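**January, household bench, running notes**

Picking up from the last entry. The question for this month is still the one Panyasiri put to us: which chores on their list could a machine do today in somebody's living room, with no one standing next to it. I keep getting asked for a yes or no per chore. I'm going to resist that until the small-object tidying set is finished, but I'll write down where I'm leaning.

The tidying set is all in simulation for now. Eson planner on top, stock two-finger gripper, objects from the Flolilura household pack. The task text is always some version of "pick up the X and put it where it belongs." We have 139 layouts in the queue. Each one gets a fresh object pose and a fresh lighting level, and lighting goes down to a level where I'd be reaching for the lamp myself.

9:40 am. Started with the low-light group because I expected it to be the worst and wanted it out of the way. Exposure on the wrist view is fixed. I know we could let it float, but the Gandurham unit we'll eventually move to has a fixed setting and I don't want to tune for something we won't have.

Main worry with the low-light group is flat things. A mug in the dark still has height, and the planner can get a decent guess from depth even if color is useless. A small framed picture lying down has almost none. What it has is an outline, and on the ornate frames the outline is all bumps and lobes, so the box the planner fits around it is bigger than anything you could close on. The painted part in the middle has nice straight edges, which makes things worse: the edge finder likes them and sometimes reports the panel as the whole object. Then the grasp width comes out too small and the fingers land on the border.
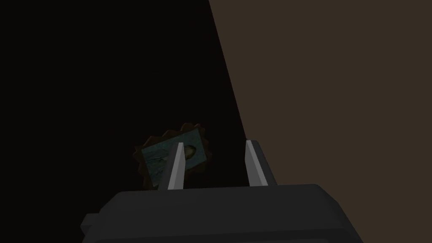

The second problem is the approach angle. If the frame is rotated relative to the wrist, the planner should turn the wrist to match before it goes down. In bright layouts it does this early. In the dark ones it waits, takes another look, waits again, and then sometimes commits with the rotation it started with. I think the confidence threshold on the orientation estimate is set for daylight. There's a config value for it and I haven't touched it yet. Want a clean baseline first.

Also, one finger ends up in front of the thing you're trying to look at. Everybody who has worked with a wrist view knows this. The closer you get the less you see, and in low light the fingers are the brightest thing around, so whatever contrast you had gets spent on them. A second fixed view from above would help. I'm leaving it off because I can't picture a family agreeing to a camera over every shelf.

11:15 am. Stopped layout 4 of the low-light group and restarted it. The log said "grasp complete" with a closing width of zero, so it had closed on air and called it done. This is the same bug as last fall. The success check looks at whether the close command finished and doesn't look at the width. I patched it locally: if the width at the end is under the minimum for the object class, it's a miss. Reran the earlier ones with the patch so the group is consistent. Please don't pull the old numbers from the shared folder. They count those as wins.

Notes on the patch, for whoever merges it:

- minimum width is read from the object file, not hard coded
- thin objects (cards, coasters, frames picked by the edge) need their own minimum or they'll all be called misses
- the log line changes from "grasp complete" to "close complete", so the parser needs the new string

1:30 pm. Went through the friction settings on the object files over lunch. The frames in the Flolilura pack all have the same friction value as the ceramic bowls. Might be fine. But a carved border gives a fingertip something to catch on, and a smooth bowl doesn't, so I'd guess we're making frames harder than they are. Writing it down and leaving it alone.

Collision mesh is the other thing. For speed, the pack simplifies the wavy outlines to a coarse hull. So the picture you see in the render and the shape the fingers touch are different shapes. On a lobe that sticks out this could be enough to make a near miss look like contact or the reverse. I set the mesh on the frames to the detailed version and the run time went up, though less than I feared. Keeping it for frames only.

2:50 pm. Thinking about how a person does this. I tried it at my desk with a frame from the hallway, lights off. I didn't grab it at all. I slid it with my fingertips until one side hung over the edge of the desk, then pinched that side from above and below. Took no thought. The planner has no slide move. It has go there, close, lift. You could script one, and I think we should, since half the flat things in a house get picked up like that: mail, coasters, phones, playing cards. A slide needs to know where the table ends, and in the dark layouts the edge between one surface and the next can be the clearest line in the whole view. So the information may be there even when the object itself is hard to make out.

Caveat: a clear line between two surfaces isn't always a drop. It could be a table against a floor or a rug against a floor. Needs depth to tell. Put that in the request.

3:30 pm. Chore list, as I'd answer it if Panyasiri called right now:

- Clear mugs and cups off a table, decent light: close. I'd let it run in my own kitchen if I didn't care for the mugs.
- Same, evening light: not without the width check, and then slowly.
- Pick up flat decorative stuff and put it back on a shelf: no. Picking up is the first half. Standing a frame upright on its own little stand is a whole other job and we haven't modeled it.
- Dusting under things: everyone asks for this one. It's the item above plus remembering where each thing was. No.
- Toys into a bin: yes, mostly. Bins are forgiving.

The shop-floor half of the list looks better and I think that's down to light and fixtures. Parts arrive on a tray, same side up, under a lamp somebody chose. A house gives you none of that.

4:45 pm. Left the rest of the queue running overnight with seed 1255, patched check on, orientation threshold at default. If it hangs, kill the render process first and then the planner, in that order, or it leaves a lock file behind.

To do:

- rerun low light with the orientation threshold lowered, everything else the same
- write up the slide move as a request for the Eson people, 2 pages at most
- ask Flolilura whether the shared friction value is on purpose
- check whether the Gandurham fingertips are the same shape as the ones in the sim, mine have a small flat tip and I never confirmed it
- return the frame to the hallway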